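Jastby L2 Handheld Label Printer: Review After Five Months

The Jastby L2 is a thermal transfer label printer for tape widths of 6, 9, 12 and 18 mm. It replaces the L1, which had a smaller keypad and no USB port. We bought two units in August for the parts store and have used them daily on shelf edges, bin fronts and cable flags.

Build and controls

The body weighs 343 grams without batteries. The keypad is QWERTY with a raised dot on the F and J keys. Key travel is short but consistent. The cutter is a manual lever on the right side, and it leaves a square edge on all tape widths except 18 mm, where the last millimeter sometimes needs a second press. Qusai Tannous, who is left-handed, finds the lever awkward and sets the printer down to cut.

The display shows two lines of text. Barcodes do not preview. You get a small icon and the encoded string, so a test print is needed for any new layout.

Print quality

Text is sharp down to 6 point. Code 128 barcodes on 12 mm tape scanned on the first pass with both of our readers, up to 14 characters. Past that length the bars become too narrow at the default setting, and the 18 mm tape is the better choice. QR codes are limited to 50 characters, enough for a part number and a revision but short for most web addresses.

Memory holds 100 stored labels. Names are capped at eight characters, and the list sorts by date saved, with no option to sort by name. Sadia Sial keeps a paper index taped inside the case.

Adhesion

The standard tape holds well on painted steel, glass and smooth plastic. On powder coat with a heavy texture, corners lifted within two weeks. The strong-adhesive tape fixed this on every shelf we relabeled, though it leaves residue when removed. Isopropyl alcohol takes it off.

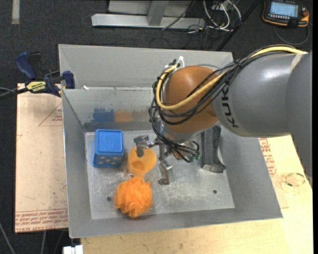
For sheet metal containers, wipe the surface first and press the label from the center outward. Oil film is the usual cause of failure. Labels placed across a folded rim or a seam will peel regardless of tape type, so keep them on the flat.

Power and software

A set of six AAA cells lasted nearly 50 meters of 12 mm tape. The AC adapter is sold separately. The desktop program imports CSV files and handles serial numbering without trouble, but it resets the margin to 10 mm each time it opens. Set it back to 2 mm before a long run or the tape cost climbs quickly.

Verdict

Good print, good tape, dated memory handling. Owners of the L1 who never print barcodes can keep what they have. Score: 7.5 out of 10.

Reviewed by Randa Azar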